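Jikadus Cell Rules Handbook, second edition: review
Posted 9th August

I bought the Jikadus handbook in March, after our small group at Flistau had its third argument in a month about who is allowed to reach in near the arm. It is a spiral-bound book of 100 pages with a set of wipe-clean cards, and it covers good practice for people running a single arm on a bench or counter. It does not replace the safety standards, and the first page says so.

The best chapter is on laying out the work. The rule is to put everything the arm may touch inside one raised border and to treat the border as the limit for hands while power is on. We had been marking the limit with tape, which peels. A tray with a rim does the job better and can be lifted out whole when the task changes.
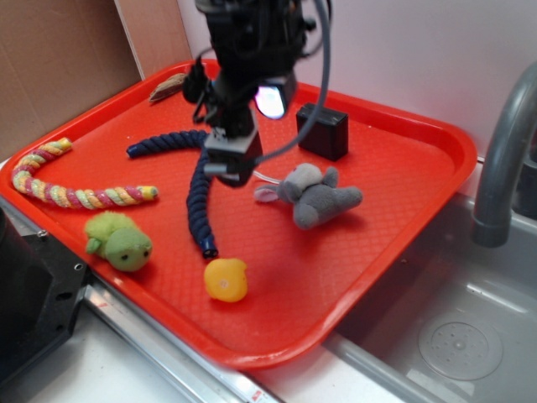 The chapter on objects is also good. It asks you to mix shapes and stiffness on purpose, to let things overlap, and to write down the starting layout before each run. Soft items get their own page, with a warning about long fibers and loose ends near the fingers. Cables get two pages. Every cord on the arm should have enough slack for full travel and should be checked by hand with the power off. We found one clip of ours that failed this.

I was less happy with the section on water. It says to keep the arm "a safe distance" from sinks and taps and leaves it there. Many of us work in mock kitchens and need a number, or at least a way to work one out. The Arlow guide, which costs more, does this properly.

The cards are the part we use daily. There are 54 of them, one check to a card. The log sheets are thin and smear if you write in gel pen. The Toma binder has better paper but no cards.

The index is poor. "Emergency stop" is listed under S, for stop, and "gripper" is missing.

Worth buying for a new bench. If you already have written rules, get the cards alone, sold separately from the book.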